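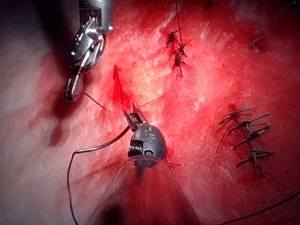
Vol. 4, No. 2

Grikex Dark Suture Thread, 80 cm
Sold by Eneck

I've been writing these pages for Eneck for a while now, and thread is the thing I get the most mail about. Not scissors, not holders, thread! So this issue I'm giving the whole page to the one I reach for first, which is Grikex in the dark shade.

Mostly I love it for the color. Wet red tissue throws back a lot of light, and a pale strand can vanish in all that glare just when you want to know where your loose end went. A dark one you can follow. Look at the long tail sweeping down to the bottom left, or the finer strand arcing up toward the knots: you can trace them over the shine without squinting. Same with the finished stitches. The short trimmed ends stick out where you can see them, and even the knot with some blood on it still looks like a knot.

The feel is harder to put on a page, but I'll try. It's soft coming off the card and has a bit of grip to it, so the first throw tends to sit still while you set up the second. It does remember the card a little (all thread does, I think), and I give each length one slow pull between my fingers before I start. Don't yank it. If you grab the middle of the strand hard with the jaws you'll rough it up, so pick it up near the end you're going to trim anyway.

What you get

Grikex Dark comes in 2 thicknesses, Fine and Regular. If you're ordering your first box, get Regular. Fine is lovely for small work but it's fussier to tie, and you'll go through more of it while your hands get used to it. Each strand is 80 cm long, wound flat on a card with the loose end tucked in a slot at the top left. Cards come 4 to a sleeve, and the sleeves tear from either side now, which a lot of you asked for after the November batch.

This listing is for training and bench use only. It's thread by itself, no needle attached, and it isn't packed sterile. If you're buying for a clinical department, please go through the Urkstead catalog and follow your own department's ordering rules. I can't swap one for the other once it ships, so check the label line before you pay.

A few habits that save thread

Cut your working length before you begin, and be a little generous. I used to be stingy about it and ended up fighting for the last knot with barely anything to hold.

Keep the tail off to one side in a loose curve. When it piles up next to the spot you're working on, sooner or later you'll tie it into something.

Trim the ends evenly as you go if you plan to look the row over later. Long whiskers lean across the next stitch and make the spacing hard to judge.

Storage and orders

Keep the cards flat, dry, and out of the window. Teaching labs can order the 1,000-card carton, which ships separately from the Demissie warehouse, so don't panic if it shows up on a different day from the rest of your order. Single sleeves go out from our front counter.

Goes with: Grikex thread scissors, Eneck card rack, spare sleeves (Fine or Regular)

Page updated February 14, 2026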